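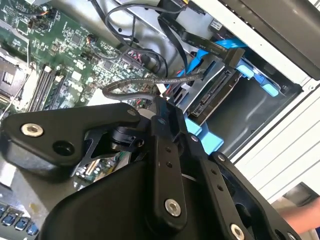
Search this site
Enter keywords
Go

Print this page
E-mail this page

Kirkodley Technical College
Automation in Repair and Recycling, Handout 3
Rules, standards and what they leave out
Revised 2018-05-04

Read this before the practical. Bring it with you, with your own notes on it.

1. What a standard is for

A standard is an agreement, written down, about how careful to be. Students tend to treat it as a guarantee. A firm tells you its cell "meets the standard" and everybody in the meeting relaxes. You should ask which standard, which part, which edition, and who checked. In my experience the third question usually ends the conversation.

For this course you need to know 2 documents by name. ISO 10218 covers industrial robots and comes in two parts, one for the robot itself and one for the system it is built into. ISO/TS 15066 is a technical specification that adds guidance on people and robots sharing a space. Neither was written with the inside of a desktop computer in mind. Keep that in your head when somebody quotes them at you.

2. The robot is not the application

The arm may be sold as "collaborative". I would like that word banned from coursework. An arm that stops gently when it bumps your shoulder is still holding whatever it is holding, and it still has a gripper made of plates, links and screw heads. The risk assessment is for the whole job: arm, gripper, workpiece, bench, and the person standing there.

Taking a hard drive out of a computer tower is a good test of this. The case has thin metal walls. The drive sits in a cage with plastic latches near it, and cables cross the space the gripper has to move through. Your hand fits in there too, and that is the trouble. Contact limits worked out for open space tell you very little about a finger caught between a link and the side of a drive cage. Clamping and bumping are different kinds of contact, and the guidance treats them differently. Plenty of assessments I have marked do not.

3. House rules for the practical

These are ours. They are stricter than some firms' and I make no excuse for it.

Unplug the tower at the wall and take the lead away from the bench.
Press the case power button once after unplugging.
Wear the wrist strap, and clip it to bare metal.
No rings, watches or loose cuffs.
Hands and forearms stay out of the case while the arm is enabled. If you need to move a cable, stop the arm first with the stop control. Pausing the program does not count.
One person holds the enabling device, and that person does not reach for anything.
Check cable routes before every run. A SATA lead lying across the drive bay is an obstacle, whatever the plan on the screen says.
If the gripper touches the motherboard, stop and write it down, even if nothing looks wrong.

The last rule is the one most often ignored. A board can be damaged without showing it.

4. A case to argue about

Flellora, a refurbishing firm at Gidadthorpe, gave us the figures from a trial it ran in January. The cell handled 472 towers. In 122 of them an operator had to step in, mostly for cables in the way or latches that would not let go. The firm's own summary describes the trial as "hands-free".

Work through the following in your groups.

What share of jobs needed a person? Is "hands-free" a fair description?
The risk assessment covers normal running only. Which part of the work has it missed?
The supplier, Pelletier, states that its gripper is "safe by design". What would you want to see in writing before you believed it?
No injuries were recorded. The firm recorded injuries only, with no column for near misses. How much weight does the result carry?

I expect some of you will defend the firm. Good, but do it with the paperwork and leave the brochure at home.

5. Good practice, so called

Every supplier has a good practice guide. Some are useful. Look for named hazards, measured forces, and a date. Be suspicious of any guide where the answer to each problem is another product from the same supplier. "Operators should be suitably trained" is also worth nothing until it says trained in what, by whom, and how it was tested.

For next time

Write one side of A4 on a single hazard in drive removal. State who could be harmed, how, and what you would change. Leave out the history of robotics.

Print this page
E-mail this page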